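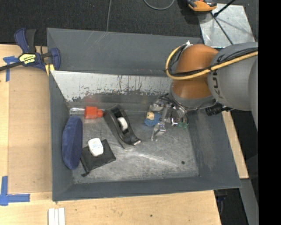
3. Wear of Painted Surfaces in Shared Storage Containers

Kinga Magyar and Magdy Abou Zeid
2022-12-02
6 min read

3.1 Scope of the survey

The Colport depot network lends reusable containers to food packers, garden suppliers and small repair shops. Containers leave the depot at Gronside, pass through one or more users, and come back for cleaning and inspection. Until this study, the decision to repaint or retire a container was left to the inspector on duty, and the records kept at Gronside do not explain how those decisions were reached. The present section reports on the condition of 165 painted steel containers returned during October and on the way in which that condition was graded.

Containers with a plastic lining were left out. So were those returned with bent rims, as these are handled under a separate repair agreement and are seldom repainted. No container was counted on more than one return.

3.2 Grading

Each container was graded on its floor, its side walls and its rim. The grades ran from 0 (paint whole) to 4 (paint absent over most of the surface). Two inspectors worked apart from each other and entered their grades on paper forms. Where they differed by one grade, the higher grade was kept. Where they differed by more, the container was set aside and both inspectors looked at it again together. This happened in 14 cases, most of them involving side walls on which old cleaning residue had been mistaken for exposed metal.

Figure 1. Container interior with worn surfaces. The floor is bare, scuffed metal; the walls keep a dark grey paint, and a whitish inner panel shows heavy wear.

The grading sheet was adapted from one used at the Ait Brahim packing site. That sheet treated the whole interior as one surface. In early trials, this gave the same score to containers that inspectors would have handled very differently, and the sheet was therefore divided by surface before the main survey began.

3.3 Results

Floors received higher grades than walls in most of the containers surveyed. The difference was largest among containers lent to repair shops, where hard and heavy parts are often dropped in by hand. Containers from food packers showed more even wear, and their rims were in poorer condition than their floors. Garden suppliers fell between the other groups, though their returns varied a good deal from one user to the next.

Age was a weaker guide than expected. Several containers in their first year of lending were graded 3 on the floor, while some of the oldest had kept nearly all of their paint. The lending records suggest that the older containers had spent long periods in storage, but dates of use were missing for many of them and the point could not be tested.

3.4 Effect on repainting practice

Under the former practice, a container chosen for repainting was stripped and coated throughout. The survey results support a partial treatment in which floors are left unpainted and walls are recoated when they reach grade 3. Sandard, the contractor responsible for coating, has agreed to price this option for the next lending year. Rims will continue to be treated at each repainting, as rust at the rim can mark the goods of the next user.

The grades describe appearance only. Metal thickness was not measured, and no claim is made about the remaining strength of any container.

Related items
Cleaning Schedules for Shared Containers at Gronside
Lending Records and Their Gaps: A Review
Rim Damage in Stacked Steel Containers
Notes on the Ait Brahim Inspection Sheet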